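Household Storage and Food Safety
Handout 4: Dry goods in the home kitchen
Lecturer: Zdislava Vrabec

1. Why dry goods spoil

Flour, rice and lentils keep for a long time, but they do not keep forever. Three things work against them: moisture, warmth and insects. Moisture is the worst. Flour which takes water from the air becomes lumpy first, and later it smells sour. If you notice the smell, do not sift it and use it again.

Whole grain flour has more fat than white flour, so it turns rancid earlier. Buy it in small bags.

2. Where to keep them

A shelf near the stove is a poor choice, even if it is convenient. Better is a low cupboard on an outside wall – but only when the wall is not damp. In the Holub reader (page 122) you find a plan of a pantry with the shelves marked by temperature. Please bring it to the seminar.

3. Containers

Paper bags are fine until they are opened. After this, move the food to a container with a lid that closes well. Glass is heavy and easy to wash. Clear plastic is lighter, and you still see how much is left. Write the date of opening on a piece of tape and put it on the side, not on the lid, as lids get exchanged.

Wash and dry the container completely before you fill it again. Do not pour new rice over old rice.

A clear plastic container with a colored lid

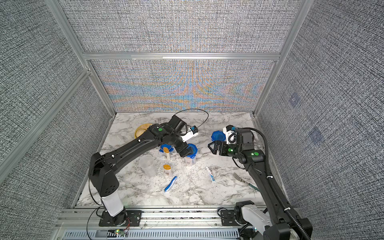

4. Homework

Weigh 600 g of white flour and divide it in two equal parts. Keep one in an open bowl and one in a closed container. Weigh both again after a week and write down the difference. Emília Koubek collects the sheets in room 272.

Reading for next time: Holub, chapter on dried fruit, up to page 70 of the second part.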